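From: Burgi Mayrhofer
To: the Sturach reading list
Date: Tuesday, January 3, 2023
Subject: Re: Bread, and the question of what to read in March

Ambros wrote:

> I have now finished the Gallardo and I don't mind saying it beat me. 400 pages on one bakery family in Pindov, and the bread isn't even described until the grandmother dies. Helmut says I skimmed. I did skim. I skimmed the lawsuit over the mill, and I would skim it again.
>
> My real question is whether we want another long one for March. I vote for something under 200 pages, with weather in it.
>
> Ambros

Dear all,

Ambros, you are a harder man than I took you for. The lawsuit is the best part. Two brothers ruin each other over a millstone neither of them wants, and the lawyer eats better in every chapter. I grant you that it goes on. I read most of it on the bus to Astadberg, which also goes on, so perhaps I was in the right mood.

Where I do agree is the bread. For a novel that everyone keeps calling "delicious" (Heikki, I am looking at you) there is very little to eat in it. I went back and checked the wedding. There are three pages on the seating plan and then somebody is handed a roll. We don't learn what kind of roll. I felt cheated, and I had a sandwich.

Helmut asked off-list if the translation is to blame. I only have the English, so I can't say. But whoever did it is fond of the word "loamy," which turns up for soil, coffee, a dog and the voice of the younger brother. I had no trouble with the dog.

Now, business.

## March

We have these on the table so far:

- Damian's mountain book. It has weather in it, Ambros, a great deal of weather, and not many people survive it.
- Heikki's suggestion, the letters of a lighthouse inspector. Short. I've read the first 6 letters and he is already cross with everyone.
- My own, which is the sequel to the Gallardo. I know. I'm putting it down so that it can be voted out in the proper manner.

Please send votes to me and not to the whole list. Last time we all got to watch Helmut change his mind in public, and then change it back.

## Getting the books

Damian can pick up copies in Sturach if he has numbers before he goes. He wants it known that he is not made of money and that two of you still owe him for the Gallardo. He didn't name you. I will if it comes to that.

The library has one copy of the mountain book, in large print. It weighs what the mountain weighs.

## When and where

We start at 7, same room, same stairs. Somebody please bring a lamp, as the one by the window makes everyone look like a suspect. Heikki has offered cake, and I have accepted for all of us before he can reconsider.
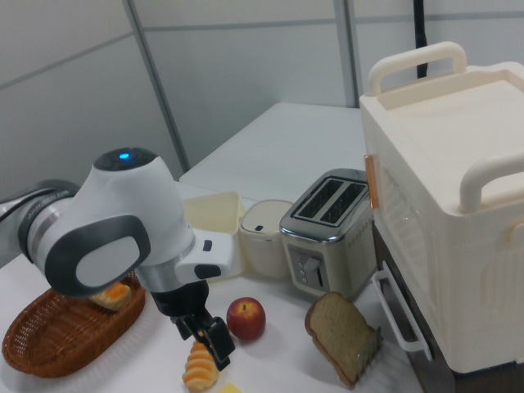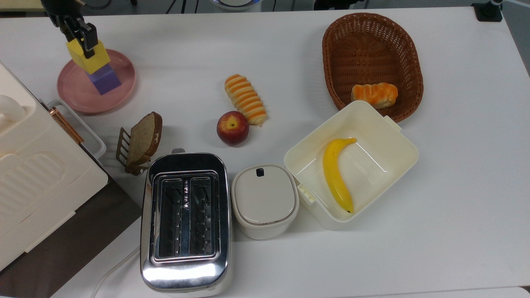 ## Small things

- The green umbrella is still with me. It has been with me so long that I've started using it.
- Helmut would like his own copy of the Gallardo back, the one with his notes in the margins. Whoever has it, the notes are better than chapter nine.
- If you want to come off this list, write to me. Replying "please remove me" to everyone has been tried, and the person who tried it is still on here and still coming to meetings.

Votes by Friday, please.

Burgi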